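FOR IMMEDIATE RELEASE

Onavetti to Open Linen Repair and Rental Workroom in Bloxham

Former Arkier building will serve restaurants, inns and households starting in April

BLOXHAM — Onavetti, the table linen company, will open a repair and rental workroom in the old Arkier building in Bloxham this April. The workroom will mend, wash and rent napkins, hand towels and tablecloths for restaurants and inns in the area, and will take in mending from households at a front counter.

The company has rented out table linen since its founding but has until now sent damaged pieces to an outside shop. Turnaround at that shop had grown to several weeks, and many pieces with small faults were being sold off as rags. The Bloxham workroom brings the mending in-house.

"Most of what comes back to us has one thing wrong with it," said Elínborg Bergmann, managing director of Onavetti. "A hem has come down, or there is a hole from a fork. That is a ten-minute job for someone who knows how to do it. We were throwing away good cloth over a ten-minute job."

The building has stood vacant since Arkier moved its upholstery business out of town. Onavetti has signed a lease with an option to renew. Work on the plumbing and the loading door is finished. The long pale wood tables will be used for sorting, pressing and hand sewing.

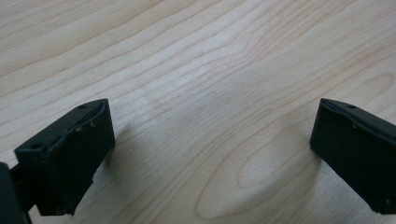 Wood work surface, Bloxham.

How the service works

Business customers can choose from two plans. Under the first, Onavetti supplies the linen, picks it up after use, washes it, mends it and brings it back. Under the second, the customer owns the linen and Onavetti handles only the washing and mending. Both plans are billed monthly, and either can be stopped with 30 days' notice. The smallest rental order is 200 pieces, which can be split among napkins, towels and tablecloths in any mix.

Pieces that cannot be mended for table use will be cut down. A tablecloth with a bad stain in the middle will usually give a set of napkins, and napkins too worn for the dining room will be hemmed again as kitchen cloths. Customers who own their linen will be asked before anything is cut.

Household mending will be priced by the job, with the price agreed on at the counter before the piece is left. Onavetti will take cotton, linen and cotton-linen blends. It will not take silk, wool, curtains or clothing.

Kári Ravn has been named workroom manager. Ravn ran the mending floor of a hotel laundry before joining Onavetti and has spent the winter writing the workroom's sorting rules, which cover such matters as how large a hole can be before a patch is used in place of a darn, and when a faded border should be left alone.

"Colored stitching is where people go wrong," Ravn said. "If you have a white towel with a stitched border and you replace one side of it with new thread, the new side will look brighter than the other three for years. Sometimes it is better to match the old shade, and sometimes the customer would like the whole border done over. We ask."

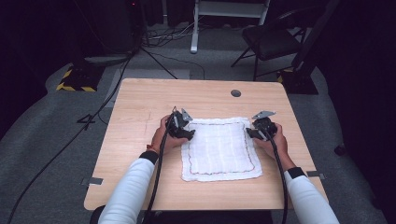 White cloth with a stitched border, mostly reddish.

Hiring and training

Onavetti will hire for sewing, washing and delivery jobs in Bloxham. Sewing applicants do not need trade experience. New hires will be paid during a training period led by Gunnlaugur Ladefoged, who has taught hand and machine hemming for the company at its main site. Training covers rolled and mitered hems, darning, flat patches, and stain sorting before the wash.

Delivery drivers will need a valid license and must be able to lift full linen bags. Washing staff will work an early shift that begins at 5 a.m. so that restaurant orders can go out before lunch service.

First customer

The first business customer will be Wondusis, a restaurant group that has rented from Onavetti for several years and is moving to the plan for customer-owned linen. Baldur Vestergaard, head of operations at Wondusis, said the group bought its own napkins last year and wanted to keep them in use longer.

"We picked a heavier napkin than the one we used to rent, and it cost more," Vestergaard said. "I would like to get a good number of years out of it. Our dining room staff have also been told to stop using napkins to wipe down the coffee machine, so that should help."

Household counter

The front counter will be open from 9 a.m. to 2 p.m. on weekdays. Customers are asked to bring pieces clean and dry, and to mark the spot that needs work with a safety pin or a loop of loose thread. Tape should not be used. It leaves glue in the weave, and the glue sets when the cloth is pressed.

Parking for counter customers is on the side street. The rear lot is reserved for delivery vans.

About Onavetti

Onavetti rents, washes and repairs table linen for restaurants, inns, caterers and event halls. The company is privately owned. The Bloxham workroom will be its second site.

Press contact

Elínborg Laxdal
Communications, Onavetti
Extension 101

Requests to visit the Bloxham workroom before opening should be sent to the press contact. Job applications are accepted at the front counter.

###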